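The noise complaint reached the building office at Nasrallah in early winter, and it took 4 site visits before anyone agreed on what was making the sound. The acoustics engineer who handled the case for Vollis, a small consultancy that works mostly on offices and light industrial units, describes it as an ordinary ventilation problem that was hard to find.

"The tenants reported a hum," she says. "A hum can be a fan, a transformer, a pump two floors down or a loose ceiling tile. The word tells you almost nothing. I ask people to hum it back to me. Most of them get within a tone or so."

The tenants at Nasrallah hummed a low note that came and went over several seconds. That pattern suggested two fans running at slightly different speeds, so that their tones drifted in and out of step. The building had two supply fans on a common duct, both specified for the same speed. A tachometer reading put one of them at 703 revolutions per minute. The other was running four revolutions slower.

"Four revolutions a minute is a beat every fifteen seconds if you only consider shaft rotation," she says. "At blade-pass frequency it's faster. That matched what people were humming." 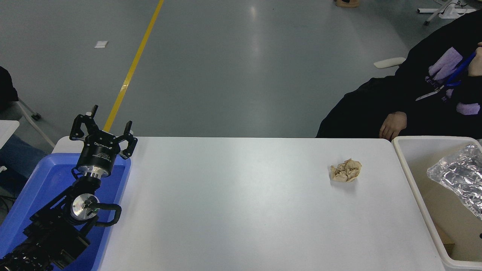 *One of the ground-floor units, Nasrallah.*

Speed mismatch explained the rise and fall. It did not explain why the sound was audible in some rooms and absent in others on the same duct run. The engineer measured in octave bands first, then in third-octave bands, with the fans on and then off. She is particular about the second measurement.

"People skip the background reading," she says. "They want the number with the fault present. Without the background you can't subtract anything, and you can't show the client what will be left when you've finished."

The rooms with the strongest hum had one dimension close to half a wavelength of the tone. In those rooms the level near the walls was high and the level in the middle was low, which accounted for a second oddity in the complaints. People with desks along the wall had written in repeatedly. Their colleagues in the center of the same room had signed nothing.

"I was told they were oversensitive," she says. "They were sitting in a pressure maximum. I moved the meter two steps and lost most of the tone."

## What was changed

The first recommendation was to put both fans on one drive signal. The existing controllers, supplied under the Trostach name, took separate speed settings, and a previous contractor had adjusted one to correct an airflow shortfall on the upper floor. The shortfall itself came from a partly closed fire damper. Once the damper was reset, the speed adjustment was no longer needed.

The second recommendation was a lined section of duct downstream of the fans. She had asked for a longer section than the plant room would hold. What went in was a compromise with a bend in it, and she remains dissatisfied with the bend.

"Lining does very little at low frequency," she says. "It helps with the hiss. If the tone had stayed, I would have wanted a tuned silencer, and there was no room for one. We were lucky that the fans could be matched."

The vibration mounts were left until last. Two were found to be bottomed out, so that the fan frame rested directly on its base - a common fault, in her experience, where equipment has been replaced with something heavier and the old springs have been kept. Replacement springs came from Brultavetti and were delivered in April.
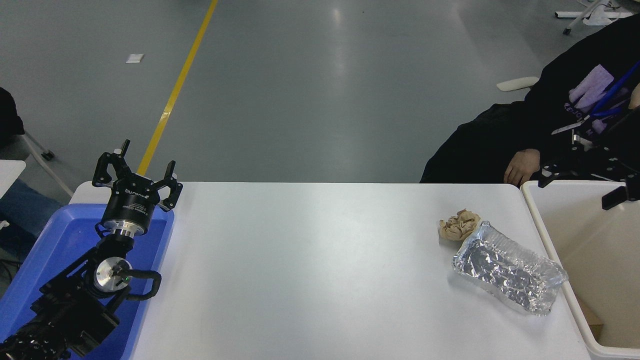 ## On standards and complaints

She is wary of single-figure ratings. A room can meet its design criterion on paper and still contain a tone that people find intolerable, and a weighted level gives low frequencies little emphasis. Her reports now include the full spectrum, with the rating in a separate table.

"The client reads the table," she says. "The next engineer reads the spectrum. I write for both."

She also asks for a log from the occupants, kept for 20 working days, with the time, the room and one word for the sound. The entries from Nasrallah clustered in the early morning, before the street outside became busy enough to mask the fans.

Asked what she would do differently, she names the order of work. She would open the dampers first.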